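Three months with the Skernari pick kit, and whether I'd buy it again

So I promised a proper write-up of the Skernari bin picking kit back when the boxes showed up, and then I went very quiet. Sorry! I've been busy using it. A few of you have emailed to ask if it's any good, and the short answer is yes, mostly, with a couple of grumbles I'll get to once I've made a cup of tea and found my notes.

A bit of background if you're new. I run a small shop in Purthorpe that does sorting and kitting for other people. Bars, brackets, offcuts, whatever somebody has too many of in a bin and would like handed back in a tidy order. We already had the arm. What we never had was a decent way of telling it where anything was. For years we got by with fixtures and a lot of swearing, and every time a customer changed a part by a hair I'd lose an afternoon re-teaching points.

The Skernari kit is meant to fix that. You get a depth camera, a little industrial PC the size of a lunchbox, a calibration plate, a licence for the software and a cable set. No gripper, no bin, no arm. I knew that going in, but it's worth saying because the brochure is full of lovely grippers and I can imagine someone getting their hopes up.

Getting it going

The guide says you'll be picking by the end of day one. I was picking by the end of day 3, and one of those days was entirely my own fault (I'd mounted the calibration plate holder back to front, and the software very politely kept telling me so in an error message I didn't read). The rest of the time went on network settings and on working out which of the two nearly identical cables went where. Please, Skernari, put a coloured sleeve on one of them.

Calibration itself is lovely, I have to say. You jog the arm through 17 poses, it takes a look at the plate from each one, and then it tells you how far out you are. If it doesn't like a pose it asks for another. I've paid more for software that just failed and sat there.

Teaching it a part is the bit they're proudest of and fair enough. For simple shapes you don't need a CAD file, you type in the dimensions and away you go. Bars are about as simple as it gets, so I started there. Clamp the bin down, chuck a few bars in any old how, press go, see what it does. I'd suggest anybody start the same way and resist the urge to fill the bin to the brim on the first morning. I didn't resist, and I spent a good while fishing bars out by hand.

What it's good at

Bars at funny angles don't bother it at all. Up against the side, crossed over each other, whatever. It works out which one is on top and goes for that first, and if it can't get the fingers around one cleanly it moves on and comes back later. My old setup would have driven straight into the wall with total confidence.

The collision checking is the other big win. You give it the shape of your bin, sloping walls included, and it plans around them. I did my measuring with a tape and got it a smidge wrong, and even then it left itself enough room. There's a padding setting for nervous people and I've got mine turned well up.

I also like the run log. Every pick is in there with what it saw, what it chose and why it skipped the others. I ran a batch of 300 picks overnight with the fence locked, came in at six with my coffee and read through the misses like the morning paper. 28 misses, which is more than the brochure would have you believe but a heap better than I'd feared, and nearly all of them were the same problem.

What it's not so good at

That problem is shine. Bare metal floors give the camera a hard time. You get glare, the depth data goes patchy, and every so often it decides there's a bar where there's only a bright smear. Support suggested a matte liner for the bin, which does help, but then the liner creeps about unless you tape it and the tape lifts, and now you've got a new thing to look after. Dropping the exposure got me most of the way there. I'd love an automatic setting for it. 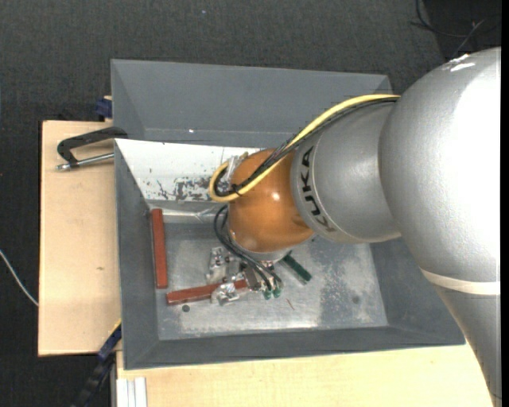 My other grumble is hoses and cables. The planner knows all about the arm and the gripper, and it knows nothing at all about whatever you've got strapped to the outside. So it'll cheerfully pick a wrist angle that is perfectly legal on paper and winds your air lines up like a skipping rope. You can limit the last joint in the settings, and I have, but it costs you a few picks in the corners. Kramer do a dress pack that people rave about on the forums and I'm tempted, though it isn't cheap and cable ties are.

Colour is a funny one. The base licence sorts by shape only. If you want red bars in one pile and green in another, that's an add-on, and it's a yearly fee instead of a one-off. I grizzled about this to the distributor over in Vindville and they gave me a trial, which was decent of them. It works fine. I still reckon it should be in the box.

Support, by the way, has been great. They're quick, they read what you send them, and they don't make you prove the thing is plugged in before they'll talk to you. The manual is another story - there's a whole chapter that refers to a menu that must have been renamed two versions ago.

Would I buy it again?

Yep, I would. If you've already got an arm and a gripper you're happy with, and your parts are plain sorts of shapes, it'll save you a pile of fixture work. If your parts are shiny and thin and tangled I'd ask for a loan unit first and try it on your own worst bin, not their nice one.

Next up I'm going to have a go at mixed lengths in the same bin, which the software claims to handle as long as you teach each one separately. I've got the shorter bars cut and waiting. If anyone's already tried it, leave me a comment and let me know what padding you ended up on, and whether you found a tape that sticks to a greasy bin.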